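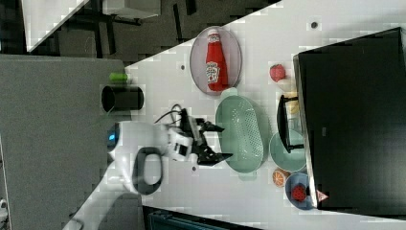
Ticket 116: gripper stops short on the colander
Opened by Comfort Kwofie, Nov 20, 2019

Arm reaches toward the green colander and halts before the fingers close. Bowls and the apple pick fine. Log shows a wrist joint timeout after 24 seconds.

Gijs: Restarted the controller, same fault. Is the black cable over the wrist pulling at full reach?

Comfort: Gave it more slack. Got through 100 cycles, then one timeout.

Gijs: Reseat the connector at the gripper mount and drop wrist speed. Leave the ticket open.

Comfort: Done. Running overnight.

This site uses cookies. Accept | Settings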